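To: gripper-sim list
From: Géza Farkas
Subject: Re: [gripper-sim] fingers going through the block again, close approach

Boyang, all,

Sorry for the slow answer, was on the real cell most of the afternoon. Quoting the bits I'm replying to, rest trimmed.

On 16:40 Boyang Kong wrote:
> We reran the Dobre pick set last night with the new approach
> planner. 865 episodes, 107 of them flagged. Every flagged one is
> the same kind of thing: the arm comes in close, fingers open, all
> fine, then on the last bit of travel a fingertip goes INTO the
> object and the solver throws the object off the table. Contact
> force reads zero right up to the step where it explodes.
>
> I would like to say this is only a sim problem and move on. But
> the Asetti people use the same stop threshold on the real arm, and
> if the planner really is driving through the surface then the
> force stop is the only thing between us and a broken finger.
> Should we hold the rollout? I need a yes or no before I talk to
> them.
>
> Also the wrist view is close to useless at that range. It's all
> one color. Can't tell from it if we are 2 mm off or 20.

Short answer: yes, hold it. Long answer below, and it's not all the planner's fault.

I pulled a batch of the flagged ones and stepped through by hand. What I see every time: depth estimate is OK out at the pre-grasp pose, gets noisy as the object fills the view, and then the filter quietly drops the new readings and keeps the last good one. So the planner thinks it has more room than it has. It's driving on a stale number. No warning in the log, nothing. The "depth_valid" flag stays true because it only checks that a value exists, not how old it is. That's my code from way back, so blame goes here.

On the wrist view, agree with Boyang. Same trouble in mine. Flat shading, no texture, big faces of the yellow object behind both fingers and a hard line between the lit side and the shadow side. The edge finder loves that line. Grabs it and calls it the near edge of the part. Sometimes right, sometimes it's a shading change and the real surface is closer.

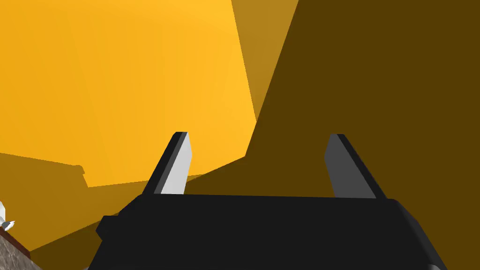

1. What to change right now (sim)

Please do these before any more overnight runs.

- Put an age check on depth. If the reading is older than 300 ms, depth_valid goes false and the arm holds position. Hold, don't back out. Backing out with a bad number is how I knocked over the fixture in April.
- Turn on contact margin for the finger meshes. It was off in the Venance config, somebody (me?) copied that config into the Dobre set and it stuck.
- Smaller time step for the last part of the approach. Yes it's slower. Run fewer episodes.
- Log min distance finger to object at every step, both fingers, seperately. Right now we log one number for the pair and the left hides the right.

I have the first two on a branch already. Third one I tried and it does help with the object flying off, but careful, it only hides the symptom. The finger still gets sent to a place it shouldn't go. It just pushes in politely.

2. Real arm

This is the part I care about. The force stop is NOT a backup for this. It trips on contact, and with the speed the planner asks for on the last leg the finger is still moving when the stop kicks in. On a soft part, no big deal. On a hard one you bend a finger or chip the part, and if someone has a hand in there doing a setup, well.

So until further notice:

- No auto approach on the Gimer cell. Jog only, slow mode, gate shut.
- Nobody reaches in with the arm enabled, even if it's sitting still. A held arm with a stale reading can start again the second a fresh reading comes in. I watched it do that today with the cell empty. Did not enjoy it.
- Restart after a hold has to be a button press by a person. I'll wire that into the cell logic tonight, two-line change plus testing.
- Asetti should be told the same. Boyang, tell them it's a yes on the hold, and send them this mail if it's easier then rewriting it.

3. Stuff I don't know yet

Why only 107. With the filter doing what it does I'd expect more. My guess is the start pose matters, the ones that come in square to a face seem fine and the ones that come in toward a corner go bad. Haven't proved it. If somebody has time, sort the flagged runs by approach angle and send me the plot, ugly is fine.

Also don't know if texture would fix the edge finder. Boyang wanted to put a pattern on the object faces. Go ahead and try it but please keep the flat ones in the test set too. Plenty of the parts at Venance are plain painted and I don't want us to fix this by making the sim easier.

And one of the flagged runs doesn't fit at all. Depth was fresh, margin was fine, object still went flying. Could be a mesh thing, bad normals maybe. Parking it, will open a ticket so it doesn't get lost.

4. Who does what

Me: depth age check, restart button, ticket for the odd run.
Boyang: Asetti call, then rerun the 107 with same seeds on my branch. Same seeds please, otherwise we can't compare.
Anyone with the Venance config checked out: look at your contact margin line and reply with what it says. Just the line.

Branch is pushed, name is approach-hold. Tests pass except the one that was allready failing.

Back at the cell until 19:00, phone is better than mail.

Géza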